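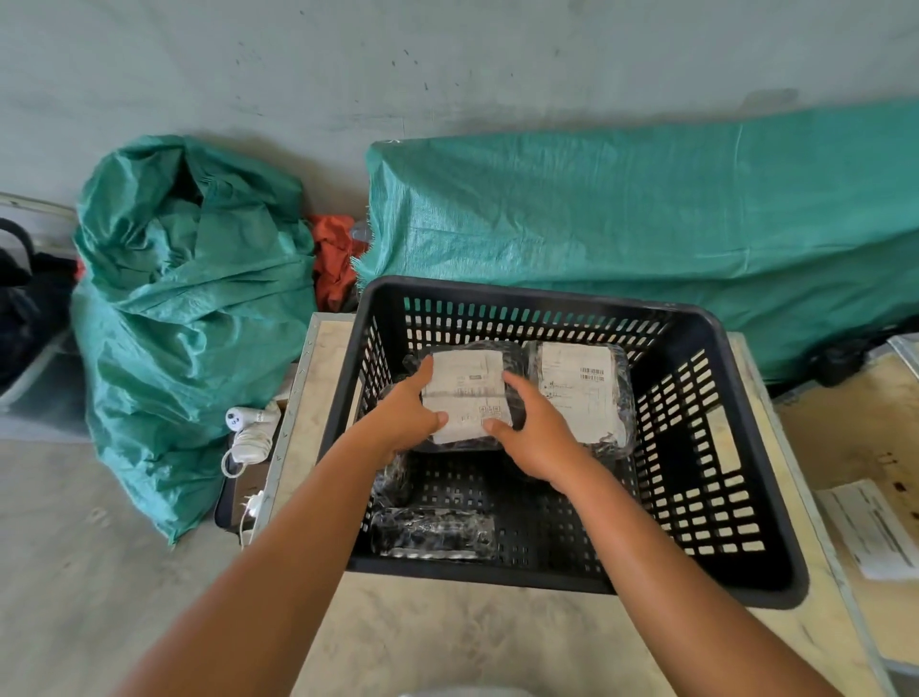
Handling small parcels: notes for session 2
Warehouse and Stockroom Practice, introductory unit
Tutor: Siu-fong Lam

These notes cover film-wrapped parcels that arrive or leave in open plastic crates. Cartons and padded envelopes come later in the unit. Read them before the practical, as the talk at the start will be short.

1. Why soft parcels need their own method

A carton has flat faces and square corners. It stacks, and its label stays flat. A parcel in plastic film takes the shape of whatever is inside it, slides against other film and creases its label when it is bent. Most of the faults we see in the practical come from treating one like the other.

Film is also shiny. A scanner held straight above a glossy surface may pick up the reflection of the ceiling light and fail to read. Tilt the scanner or tilt the parcel.

2. Lifting out of the crate

Take hold with both hands, one on each side, with the fingers spread along the edges and the thumbs kept off the barcode. Do not pull a parcel up by a loose fold of film. The film stretches, and a seam that has started to open will open further.

Check the orientation before you lift. Some items are heavy at one end, and you will not know which until you have felt both.

Narrow parcels tend to end up along the crate walls and in the corners. Run a hand round the inside before you call a crate finished. Black wrapping in a black crate is easily missed, particularly late in a shift.

3. The label

Look for three things:
– the whole label is present and no edge has lifted
– no crease runs through the barcode
– there is only one current address label

A crease between the blocks of print is usually harmless. A crease through the bars may still scan, so try it twice, smoothing the label flat with a thumb the second time. If it fails again, key in the number by hand. If the number cannot be read either, the parcel goes to the query shelf with a slip.

Where a label carries more than one barcode, scan the one named on the job sheet. On the Gudix sheets used in class this is the upper one. Other systems differ – ask before you start.

Handling symbols are often printed small. Read them before you put anything on top of the parcel.

4. Putting back and packing

Labels face up. Long items go against the side, flat on the floor of the crate. Nothing should stand above the rim, or the next crate will rest on the goods. Crates with a perforated floor let grit and small slips of paper through, so wipe the table between loads.

5. Worked case

A crate from the Sturkow run is booked in with parcel 3429 shown as missing. Wing-yan Yu finds it under parcel 2192, the two films clinging together. What should have been done at booking-in, and who needs to be told now? Write up to 300 words.

Bring the written answer to the practical. Shu-fen Chang has spare job sheets and will be in the stockroom from the start of the session.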